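Handgreifer vergleichen: So teste ich Fingerpads an gestapelten Schüsseln

Wer schon mal versucht hat, mit einem Parallelgreifer eine einzelne Schüssel aus einem Stapel zu holen, weiß, warum ich dafür eine eigene Anleitung schreibe. Mit Würfeln klappt ja so ziemlich alles. Mit Schüsseln merkt man dann, was die Pads wirklich taugen!

Ich habe im März damit angefangen, eigentlich nur, weil Carol Ackroyd mir zwei Sätze Fingerpads zum Ausprobieren geschickt hatte: einen von Rerix und einen von Teixeira. Die Rerix-Pads sind weicher und geben an der Spitze deutlich nach, die von Teixeira sind steifer und haben eine feinere Riffelung. Inzwischen läuft der Test bei mir immer gleich ab, und genau diesen Ablauf könnt ihr übernehmen.

Was ihr braucht

Einen Handgreifer mit Kamera, zwei Sätze Pads zum Wechseln
Drei Schüsseln, die ineinander passen, am besten aus verschiedenem Material
Einen Tisch mit hellem Tuch
Eine Tabelle zum Mitschreiben (Papier reicht völlig)

Schritt 1: Den Stapel bauen

Die größte Schüssel kommt nach unten, die kleinste nach oben. Stellt sie bitte nicht schön gerade ineinander! Ich lasse sie immer ein bisschen schief liegen, so wie man sie aus dem Schrank holt. Dann ist der Rand auf einer Seite gut zu erreichen und auf der anderen fast gar nicht, und man muss sich vor jedem Griff überlegen, von wo man kommt. Den Rest vom Tisch räume ich nicht leer. Papier und Tüten dürfen liegen bleiben, solange sie nicht im Weg sind. Ein bisschen Durcheinander im Kamerabild schadet bei so einem Test gar nicht.

Schritt 2: Anfahren

Öffnet den Greifer weiter, als ihr denkt. Ein Pad soll innen am Rand der obersten Schüssel landen, das andere außen. Fahrt langsam von schräg oben heran und schaut dabei auf das Kamerabild, nicht auf die Schüssel selbst - das fühlt sich am Anfang furchtbar an, wird aber nach ein paar Versuchen besser. 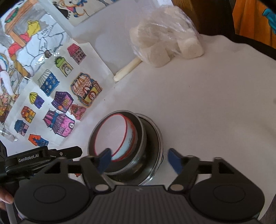
Blaue Pads, weit geöffnet, am schiefen Stapel: oben die kleine weiße Schüssel mit rotem Rand, darunter zwei aus Metall.

Metallschüsseln haben so ihre Tücken. Die glänzenden Ränder spiegeln, und im Kamerabild sieht man manchmal schlecht, wo die eine Schüssel aufhört und die nächste anfängt. Wenn ihr eine Lampe direkt über dem Tisch habt, dreht sie zur Wand. Bei mir hat das mehr gebracht als alles Schrauben an der Belichtung.

Schritt 3: Schließen und heben

Schließt die Finger, bis beide Pads anliegen, wartet kurz und hebt dann gerade nach oben. Kommt die mittlere Schüssel mit, zählt der Versuch als Fehlgriff. Das ist streng, ich weiß, aber sonst wird die Auswertung schwammig. Danach stellt ihr die Schüssel neben dem Stapel ab und nehmt euch die nächste vor.

Schritt 4: Mitschreiben

Ich mache 56 Griffe pro Padsatz und notiere nur drei Sachen: sauber gegriffen, gerutscht oder falsche Schüssel erwischt. Die Aufnahmen ziehe ich danach in Datell und schaue mir die Fehlgriffe noch mal langsam an. Mit den Teixeira-Pads hatte ich beim letzten Durchgang 17 Fehlgriffe, fast alle an der kleinen Schüssel. Die Rerix-Pads lagen besser, brauchten an den Metallrändern aber mehr Druck, als mir lieb ist.

Wechselt zwischendurch auch mal die Hand. Ich greife mit links deutlich schlechter, und das sollte nicht einem Padsatz angerechnet werden.

Als Nächstes kommen die Pads von Avus dran, die sind schon bestellt. Falls jemand von euch die an Keramik probiert hat, schreibt mir gern, mit welcher Schließkraft ihr gearbeitet habt!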